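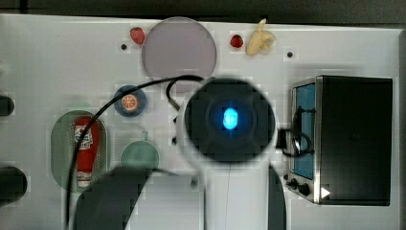 Kirkenel Play Kitchen Bench Set
Sold by Skerness | Item 71 | In stock
£888 including VAT, delivery extra

Can a machine get your tea ready yet? I get asked this on the phone nearly every day, usually by somebody who rang up to order something else, and my answer is still no. Bits of it, yes. Picking up a strawberry and putting it on a plate, on a good day, with the plate where the arm expects it. Tea, no. But if you want to find out for yourself how far off we are, without ruining a real kitchen on the way, I think the Kirkenel set is the best place to start (I would say that, I sell it, but I did use one for a long time before we stocked it).

It's a play kitchen on a flat white top. You supply the arm, and the set gives it chores to have a go at.

What makes it worth having

The food is toy food, so it doesn't go off and you can drop it as often as you like. Strawberries, a banana, an orange slice and so on, plus round plates in different sizes and a little black cooker with a blue window and a proper handle. I love that handle. Opening a door is something you and I do with our elbows full of shopping, and it is still one of the most annoying jobs you can give a robot. It has to get hold of the handle, pull in a curve, let go without shoving the door shut again and then remember that there is now a door sticking out. Our own bench arm, running the Lubis software, managed 71 door openings out of 100 when I last sat down with a clicker and a mug of coffee in August. I was thrilled. Then I moved the cooker a hand's width to the left and we had a much worse afternoon.

Fruit is easier than people expect and plates are harder. A strawberry gives two fingers something to close on. A plate lying flat on a table gives them a thin rim and not much else, and most arms either scrape along underneath it or push it away across the top. If you've got a small gripper, start with fruit into dishes and leave the plates alone for a few weeks. You'll be happier.

The pot is a nice middle job. Things go in well enough! Getting them out again is a different matter, as the fingers have to reach down past the rim and half the time they hide the very thing they're after.
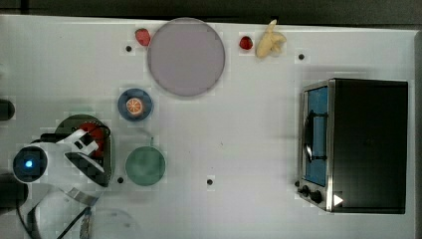 Gripper over the dark pot, with fruit and plates further up the table.

Who it suits

College labs, mostly, and people at home with a small arm and a patient family. We've also had a few orders from workshops who want to try out sorting and placing before they let anything near real stock. I'm all for that. Putting toy fruit in dishes isn't so far from putting fittings in bins, and a slip costs you nothing except bending down to pick up a banana.

If what you want is something to load the dishwasher by Christmas, please don't buy this. Ring me and I'll talk you out of it. I had a Fundelance arm at home on trial and it took so long to clear one plate and a cup that I'd wiped down the rest of the kitchen, fed the cat and sat down again. It did do it though — and two years ago I'd have said it couldn't.

Size and fitting

Top: 900 mm square, white, wipe clean
Food, dishes and cooker: included
Arm, gripper, cables and computer: not included
Assembly: one person, though the top is awkward to carry on your own up stairs

Measure your reach before you order. An arm that can only just touch the far edge will be at full stretch there, and it'll be wobbly. Think about your cables too. Mine used to sweep the fruit off the table until I gave in and tied them up properly.

Use a soft cloth and soapy water on the top. Don't use scouring cream, it dulls the surface and then the overhead light does odd things.

Questions I get a lot

Does the cooker heat up? No, it's a toy.

Can I buy spare food? Yes, in mixed bags. Strawberries go missing first.

Will it work with my arm? If the arm can reach and the gripper can open wide enough for a piece of toy fruit, yes. Nothing in the set plugs into anything.

Can I hire one? Schools and colleges can, by the half term. Drop us a line and say how long you'd like it for.

Do you do a bigger one? Skerness can order the double width top from Kirkenel but it's slow to come, and I haven't tried it myself yet.

Returns are accepted within the usual period as long as the top hasn't been drilled.

Modupe Okoro, Skerness bench equipment
Page last updated October 21, 2024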